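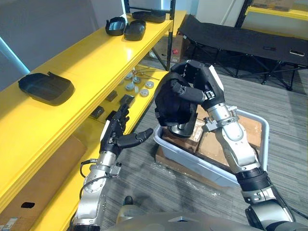 *2 min read*

# Grovley Sleep & Diaper Log

A small dataset of overnight diaper changes, kept by tired parents on paper and typed up later by Radosław Sadowski, who was also a tired parent when he started. Please allow for this when you meet a change logged at 3:71 a.m.

## What you get

- `nights.csv` -- one row per baby per night
- `changes.csv` -- one row per diaper change, with time, fit and leak score
- `notes.csv` -- free text, lightly cleaned, mostly for swearing

The log covers 40 families over 90 nights, ending in November. Families used whatever diapers they normally buy. Brand names are replaced with codes, so the files won't settle any arguments at playgroup.

## Leak score

Runs from 0 (dry pajamas) to 4 (new sheets, new pajamas, new parent). Scores were given by whoever got up. Where both parents scored the same change, we kept both, and you are welcome to study the difference.

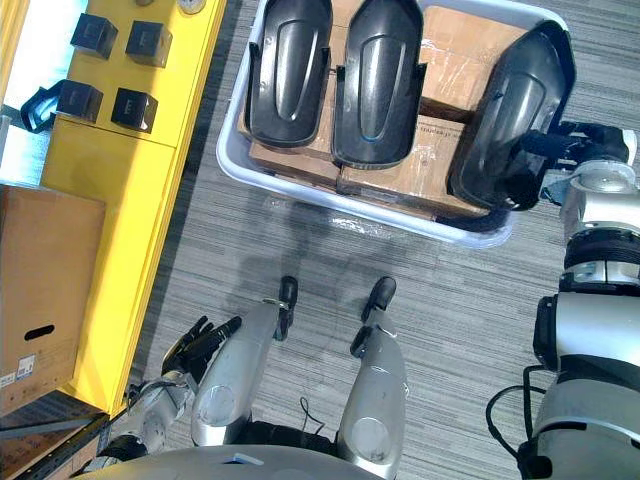
**Can I use this to work out which diaper size my baby needs?**

Use the weight chart on the pack for that. The log records the size each family chose, and plenty of them chose it by what was left in the closet.

## Known problems

- Bedtime means "put down" in some homes and "finally asleep" in others. The column is called `bedtime` and we regret it.
- The Dikbridge families wrote feeds in ounces, the rest in milliliters. `feed_unit` tells you which, except where it's blank.
- Twins share a `family_id`. Group by `baby_id` unless you want one very busy infant.
- Clock changes were ignored by the babies, and by us.

## Loading

```
pip install stanum
stanum load grovley-log --table changes
```

Stanum 2 or later. Older versions read a leak score of 0 as missing and make every night look worse than it was.
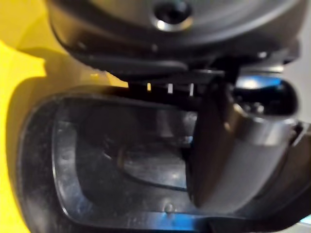 *Fig. 3. Grovley, September 2022.*

## License and contact

Free for research and teaching. For anything sold in a store, write to Amin first -- the address is in `CONTACT.txt`. Replies tend to arrive during nap time.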